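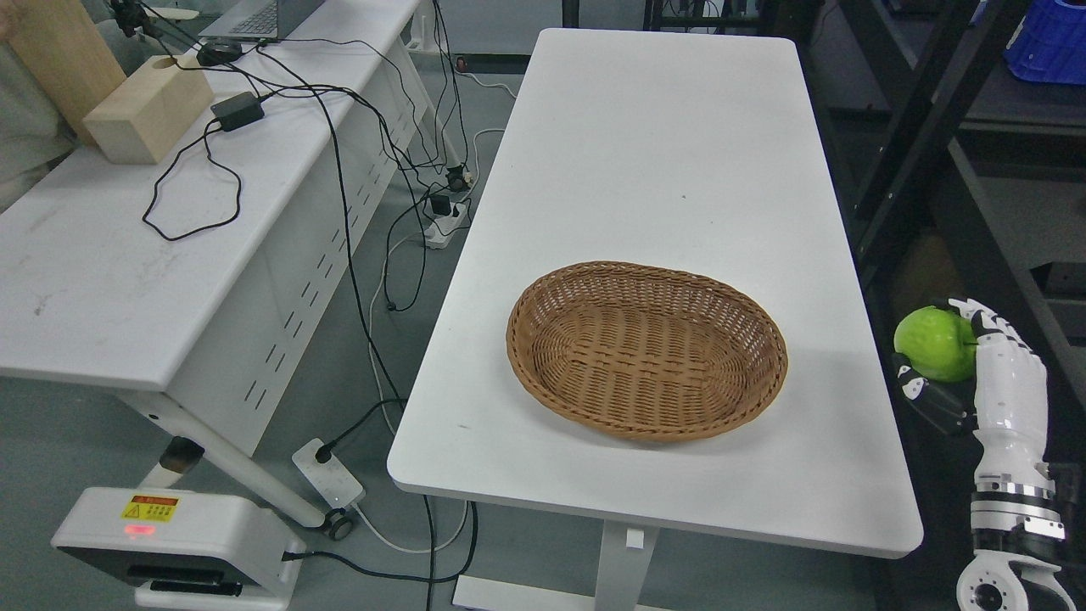 **Workshop notebook - Climside shared workshop, arm and hand build**
August, entry opened 2:15 p.m.

Purpose of the session: to continue the fruit placement work on the right arm with the revised finger tension settings, and to record the state of the build before the shoulder cover is refitted.

**Condition at start**

The arm was powered up from the desk side in the usual order: controller first, then the hand, then the laptop. The hand completed its homing routine on the second attempt. On the first, the index finger stopped short and reported a position error. The tendon at that finger had been re-tied during the previous session with the Grondex line, and the knot may be settling. No adjustment was made, so that the readings below remain comparable.

Firmware on the hand controller is build 536. The earlier build is retained on the laptop in the folder marked "old" and should not be deleted until the thumb behavior has been confirmed.

**Settings**

| Item | Value |
|---|---|
| Hand controller build | 536 |
| Finger closing limit (controller units) | 300 |
| Pause before release | 2 seconds |
| Log buffer (lines) | 3,000 |

The closing limit was lowered for this session. At the former value the fingers continued to press after contact and left shallow marks in softer fruit. Pears were the worst affected. Apples are being used for the present series, and the target remains the oval wicker basket on the white table.

**Procedure**

1. Fruit is handed to the robot at the side of the table, outside the edge, with the palm open.
2. The hand closes to the limit and holds.
3. The arm carries the fruit over the edge of the table and across to the basket.
4. The hand lowers, pauses and opens.
5. The arm returns by the same path.

The basket is to be emptied between runs. Colleagues are reminded that the position of the basket is not fixed in the program. It is set by eye at the start of a series and entered by hand, and any knock to the table requires it to be entered again.

**Observations on the grip**

The lower limit gives a gentler close, and the fingers settle over the fruit at slightly different times. The thumb arrives last. This is acceptable for a round object of apple size, but it would be a concern with anything that can roll out toward the thumb side before the grip is complete. A short delay on the other fingers has been proposed in the project file under the name Ditach, which is also the name of the branch. It has not been merged.
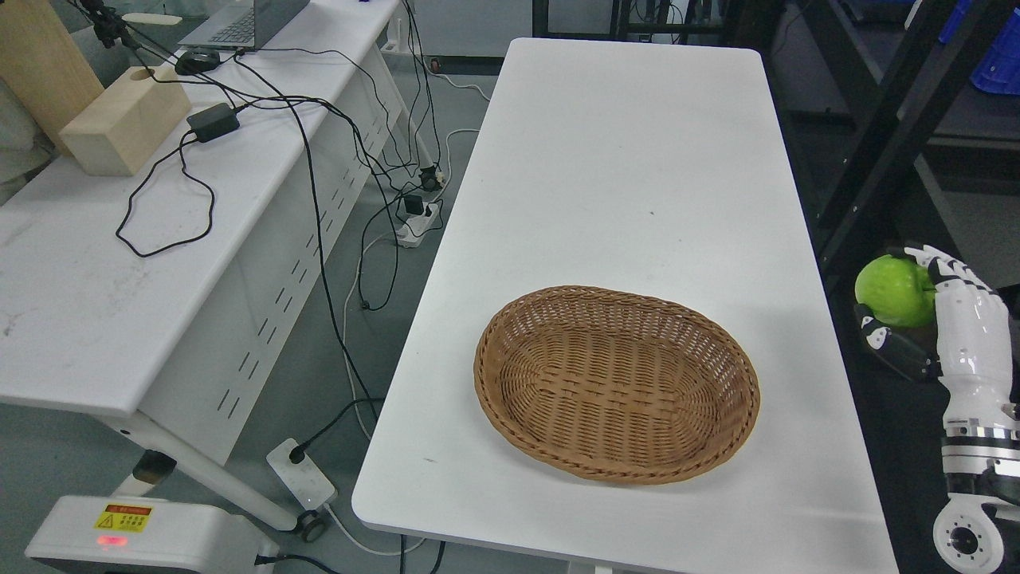 The approach to the table edge still requires attention. The present path lifts the wrist before it moves inward, and the clearance between fruit and tabletop depends on how low in the hand the fruit has been seated. A higher starting point would remove this dependence at the cost of a longer path. It is suggested that the higher path be adopted as the default and the present one kept for small objects only.

The wicker is forgiving of a poor release, but its rim is not. If the fingertips open too close to the braid, they can catch on it during the return. The release point should therefore stay near the middle of the basket, with the approach made along its long axis where the arm can reach.

**Cabling**

The run from the desk to the floor strips is untidy and needs to be redone before the next open evening. The Ó Néill cable trunking ordered for this purpose is in the parts cupboard, still in its wrapping. It will need to be cut to length. Until it is fitted, anyone crossing between the desk and the table should go around the far end - the gap is not to be used as a passage while the arm is powered.

The supply to the controller must not share a strip with the bench tools. A label to this effect has been printed and is to be attached.

**Outstanding**

- Check the index finger tendon and re-tie if the homing error appears again.
- Compare the Ditach branch with build 536 on the same fruit.
- Enter the higher path as a separate program. Do not overwrite the present one.
- Wipe down the tabletop.
- Refit the shoulder cover. The two short screws are in the tray with the spare fingertips.

The log is saved on the laptop under the August folder. Controller to be switched off at the desk by the last person leaving.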